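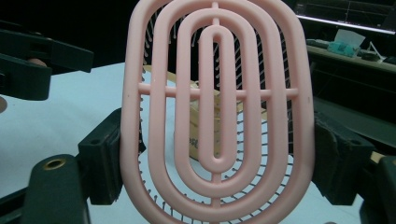
Aus den Abteilungen | Sortiment Körperpflege

Haarbürsten mit offenem Rücken ab November im Grundsortiment

Die Abteilung Sortiment der Clestberg Handelsgenossenschaft nimmt zum November Haarbürsten mit durchbrochenem Bürstenkörper in das Grundsortiment der Körperpflege auf. Die bisher geführten Paddelbürsten mit geschlossenem Rücken und Luftkissen bleiben bis zum Abverkauf der Restbestände lieferbar und werden danach nicht mehr nachbestellt.

Der Rücken der abgebildeten Bürste in Blassrosa besteht aus ineinanderliegenden ovalen Bügeln, die durch einen Quersteg und eine kurze Mittelrippe verbunden sind. Zwischen den Bügeln bleibt der Blick auf die Metallstifte frei, deren Enden abgerundet sind. Für die Kundschaft ist vor allem die Reinigung von Belang: Ausgekämmte Haare lassen sich von beiden Seiten lösen, und Wasser läuft nach dem Auswaschen durch die Öffnungen ab. Bei Bürsten mit Luftkissen sammelt sich dagegen häufig Feuchtigkeit unter der Gummimembran, was im vergangenen Geschäftsjahr wiederholt Anlass zu Reklamationen gab.

Der Entscheidung ging ein Probeverkauf in 12 Mitgliedsmärkten voraus. Dort wurden 2.353 Bürsten abgesetzt, davon 1.585 in der offenen Bauform. "Das Ergebnis fiel deutlicher aus, als wir es bei der Planung angenommen hatten", erklärt Dagim Kahsay, Leiter des Einkaufs Drogeriewaren. Die Märkte meldeten zudem, dass die hellen Farben stärker nachgefragt wurden als Schwarz und Anthrazit - ein Befund, der bei der Erstausstattung berücksichtigt wird.

Die Bürsten werden über den Lieferanten Jarkitz bezogen und an zwei Haken im oberen Drittel der Pflegewand platziert. Der Regalplan liegt den Märkten mit der Wochensendung vor. Es wird gebeten, die Ware mit dem Rücken nach vorn aufzuhängen, damit die Bauform auf den ersten Blick erkennbar ist. Beschädigte Stücke sind wie üblich mit dem Vermerk "Bruch" zurückzumelden und nicht im Preis herabzusetzen.

Zur Beratung stellt die Abteilung ein Merkblatt bereit. Es empfiehlt, Haare nach jedem Gebrauch zu entfernen und die Bürste in regelmäßigen Abständen mit lauwarmem Wasser und etwas milder Seife auszuwaschen. Zum Trocknen wird sie mit den Stiften nach unten auf ein Handtuch gelegt. Von Heizkörpern und Haartrocknern ist abzuraten.

Rückfragen zu Bestellmengen und Regalplan beantwortet Rimantas Rozīte, Sortimentssteuerung. Das Merkblatt kann dort auch in größerer Stückzahl angefordert werden.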